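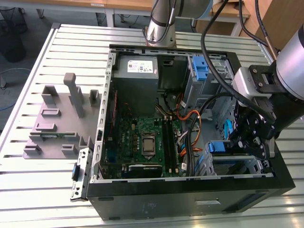 Who is to blame when a robot pulls a cable out of a computer?

The people who told it that a cable is not an obstacle, and I am one of them.

I work in the disassembly group at Burnis, where we teach robot arms to take old desktop computers apart so that the memory, the drives and the boards can be used again. In July one of our cells had a fault which I would like to discuss, although it was small and no person was hurt. I think we drew the wrong lesson from it at first, and I believe that other workshops are drawing the same wrong lesson now.

The fault was as follows. The gripper went down beside the drive bays to release a drive. It closed on the drive, and also on one wire of the bundle that passes there. The arm then lifted as it was programmed. The wire was still attached at its other end, so the case rose with it, turned on the table and struck the second arm. The second arm stopped by itself. The first arm did not stop. It continued to pull for 6 seconds until my colleague Yuzuki Hirano pressed the red button.

The first report was written the same afternoon. It said "unexpected cable position," and it recommended a better camera. Everybody signed it, and I signed it too. It is a comfortable sentence. It means that the cable did something, and we only suffered from it.

But what is an expected cable position? Inside a desktop computer the cables have no position. The person who built the machine pushed them where there was room, and later another person opened it to add a drive and pushed them somewhere else. Our log has 136 stops from the same cell in the months before the fault, and Yuzuki read all of them again. In 20 of these the gripper had touched a cable. Each time the operator moved the cable by hand, pressed the button to continue, and wrote "cleared." So the cable was the most ordinary thing in the world. We had been warned and we had a word for not listening.

Alasdair Ritchie, who manages our line, does not agree with me, and I want to give his opinion fairly. He says that an old computer on this table is already waste, and that a torn wire costs less than one minute of his time. We have opened more than 2,000 cases. If we stop for every touch, he says, the work becomes slower than a man with a screwdriver, and then the cases will go to the shredder, where nothing is saved. This is a serious argument. I have no good answer about the minute.

My answer is about the force. The first arm had a limit for force, of course. The limit had been raised in spring, when some drives were stuck in their cages and the arm gave up too early. It was raised for all movements, also for those where nothing should resist. Lifting a free drive needs very little force. If the arm feels more than this, something is holding, and it does not matter for the moment whether it is a wire, a screw or a finger. I do not want to work beside a machine that finds out the difference by pulling.

A second thing troubles me more. The two arms have separate controllers, and a stop of one was not a stop of the other. This was in the drawings that came from Sugiyama, who integrated the cell, and they had marked the connection as optional. We had left it open to make testing easier. King-fai Ko found it when he followed the wiring with his finger on the paper, and he was very quiet for a while. It took him less than an hour to connect it.

At the Dristcombe site they had bought the better camera already. Marjatta Ahonen wrote to me that it sees the cables very well, and that their arm still pulls on them from time to time, because the gripper's own fingers hide the place at the moment of closing. I am not against cameras. I only think that the camera should be asked where to go, and the force should be asked whether to continue.

We now have a low limit for lifting and a high limit for releasing, and the operator may no longer write "cleared" without saying what was cleared. Alasdair accepted the first change and complains about the second. The line is slower than it was in June. I have asked him to keep both changes until winter, and to let me read the stops with him every month, also the boring ones.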